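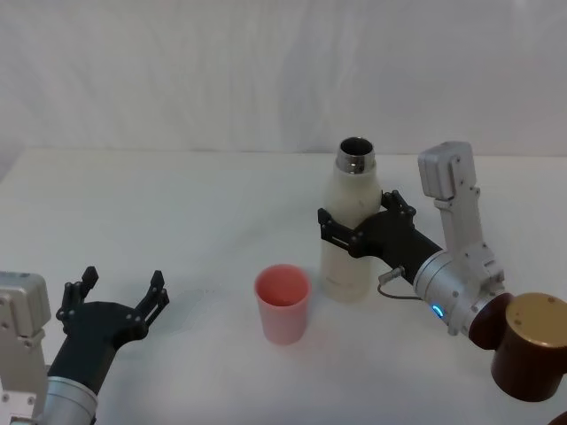 Flelar 404 Under-Sink Water Filter
Sold by Raraldale Kitchen & Plumbing
Item 404 | Replacement cartridge 1117 | In stock

Overview

The Flelar 404 is a single-stage carbon block filter that goes under the kitchen sink on the cold line. It takes chlorine taste and smell out of city water. That is the job it does well, and it's the reason we carry it. The box says a good deal more than that, and we'd ask you to read the box with one eyebrow up.

"Revitalized water" is printed on the front panel in large type. We asked the maker what it meant and got back a page about freshness. "Restores natural balance" is on the side. There is no balance cartridge in there. There is a block of pressed carbon, a plastic housing, a bracket and a bag of fittings, and the carbon block is a decent one.

Who should buy it

If your tap water smells like a pool and you are tired of buying it by the case, this will probably fix it. If your coffee tastes flat or sharp and you suspect the water, it may help, although we would try a pitcher filter for a week first. A pitcher is cheap and you'll know whether carbon makes any difference to you before you start drilling.

Don't buy it for hard water. Carbon does nothing useful about scale, and the white crust in your kettle will keep coming back the same as before. We take returns on this filter more for that reason than any other. Don't buy it for a private well either, unless you have had the water tested and the report says chlorine-type taste is your only problem, which on a well would be odd.

Lead: the current housing and cartridge carry no lead reduction rating that we have been able to see on paper. One version of the leaflet hints at it. Until we have a test report in hand, we sell it as a taste and odor filter and nothing else. If lead is your worry, call us and we'll point you at something that costs more.

Cartridge life

Flelar rates the 1117 cartridge at 200 gallons. Many filters in this size claim several times that, so the number looks low on the shelf, and we think it's closer to the truth than most. In the shop kitchen we get to the end of it in nearly 60 days, with several people drinking from the same tap all day and filling bottles on the way out. A household of two ought to get a good bit longer.

There is no indicator light. Some shoppers count this against it. The lights we've seen on other units are timers that run down whether you use the water or not, so we don't miss it. Write the date on the housing with a marker. When the chlorine taste comes back, or the flow drops to a dribble, change the cartridge.
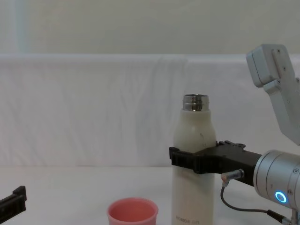
Taste, and how much to trust it

People tell us the water is "so much cleaner" the day they put a filter in. Some of that is the filter and some of it is having spent a Saturday's worth of effort under the sink. Try it blind before you write us a review. Fill one glass from the filtered tap and one from the bathroom, get them both to the same temperature, and have somebody else hand them over. Cold water hides nearly everything, so let them sit out first.

When we did this at the counter in May the filtered water was easy to pick out at room temperature. Out of the refrigerator, we were guessing.

Water that has stood overnight in a bottle or a lidded cup can pick up a stale taste no matter where it came from. The filter can't do anything about that. Wash the lid, and take the gasket out when you do.

What's in the box

Housing and head, white
One 1117 cartridge
Steel mounting bracket with four screws
Two push-in fittings for 3/8 inch line
Housing wrench
Leaflet (see our remarks above)

Not in the box: a dedicated faucet. The 404 can feed your existing cold tap, and that's how most people hook it up. You will burn through cartridges faster that way, as every pot you rinse goes through the carbon. The Sampaio single-lever faucet fits the same line and needs its own hole in the sink or counter. It's a plain faucet with a good valve.

Installation notes

Allow an hour. The instructions say fifteen minutes, and perhaps that is true on a test bench.

Leave enough clearance under the housing to get it off. Measure before you screw the bracket to the cabinet wall. Hand-tighten the housing. The wrench is for removal, and overtightening is how the O-ring gets pinched.

Run the tap for five minutes after fitting a new cartridge. Gray water at the start is loose carbon dust and it clears. Check the fittings for drips that evening and again the next day.

How it compares

The Prelton twin housing is the other one people ask about. It has two stages, it takes up twice the space, and the first stage is a sediment filter. If you get grit or rust flakes in your aerator, buy the Prelton. If you don't, you'd be paying for a second cartridge with very little to catch. We make more money on the Prelton, for what that's worth to you.

Third-party cartridges that claim to fit the 1117 slot are easy to find online. We tried two kinds. One fit and tasted fine. The other was a hair short and let water pass around the end, so it was filtering some of the water and not the rest. We don't stock either.

Returns

Unused units, 30 days, in the box. We can't take back opened cartridges.

Page last revised Jun 25, 2021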